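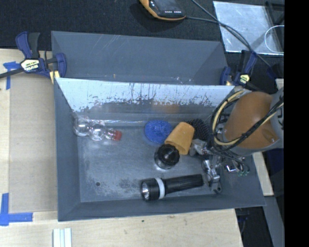 Stustport, 21 July 2023 - Grurner will open a household swap room at its Petchrat Street store next week, giving residents a place to drop off small items they no longer use and pick up ones they do. Items are sorted into large gray bins by size. One bin already holds a clear plastic bottle with a red cap, a blue mesh scrubber, an orange cup and a black flashlight, and mixed lots like that will be common. Shoppers may look through any bin and take up to six items per visit.

The room measures 306 square feet and has space for 19 bins. There is no charge to leave or take anything. Glass with chips, opened food and loose batteries will not be accepted.

"People have good things in their kitchen drawers that they never touch," said Kanokwan Paisan, store manager. "We wanted a simple way to pass them on."

A trial at the company's Stumumis store drew 89 households in its first week - more than the store had planned for. Donations can be left at the side entrance during store hours.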